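Before the Gripper Closes: The Case for a Written Standard in Robotic Disassembly

By Kaede Nomura
Monday, July 31, 2023

The recovery of parts from retired office computers has long been governed by rules written for human hands. Those rules cover lifting, sharp edges, batteries and the wiping of stored data. They say very little about a machine that reaches into an open chassis and decides, on the strength of a small camera, where to place its jaws. It is the view of this author that the trade should adopt a common written standard for such work, and that it should do so before the number of installed cells makes agreement difficult.

The present state of affairs is uneven. At the Skarnau recovery center, where I advise on procedure, the operating manual for the Teliletti line runs to 200 pages, of which 4 concern contact between the gripper and the workpiece. Other sites rely on the judgment of whoever is on shift. Both arrangements have served well enough while volumes were low. Skarnau alone expects to process 2,000 machines before next June, and judgment that lives in one person's head does not travel well between shifts.

A sound standard would begin with the question of approach. The arm should hold still above an opened unit until the parts it is permitted to touch have been identified and confirmed. Sockets with exposed pins should be treated as closed zones, with a margin set in writing. Loose wiring should be treated in the same way, for a wire caught in a linkage can tear a connector from a board that was otherwise fit for resale.

My colleague Takumi Ueda has argued that limits on gripping force would settle most of these concerns. I respect the argument and do not fully share it. Force limits protect against a hard squeeze. They offer little protection against a light touch in the wrong place, and a bent pin requires very little force. Sayaka Uchida, who audits our outgoing boards, has asked that every closed zone be recorded by board model, and I believe she is right to ask.

The difficulty is plain enough when one considers how much lies within reach of the jaws at a single working position.

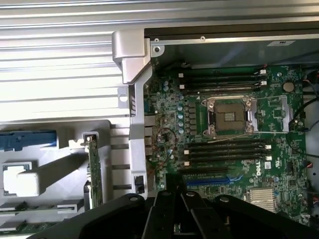
Gripper over an opened Dell workstation. The processor socket is empty and its load plate is open.

Record keeping deserves equal attention. Each contact that was not planned should be logged, including those that leave no mark. Operators are often reluctant to report such events – the part looks sound and the line is waiting – and a standard should make reporting routine and free of blame. The log should be open to the buyer of the part on request.

Objections will be raised on grounds of cost. Teófilo Benavides, writing for the Gaillard group of recyclers, has warned that small firms cannot carry the burden of a new rule book. His concern is a fair one, and a phased schedule would meet much of it. The first phase need require only closed zones and a contact log, both of which can be kept with the equipment a small firm already owns.

Comments on the draft text may be sent to Adi Santoso at the Skarnau office.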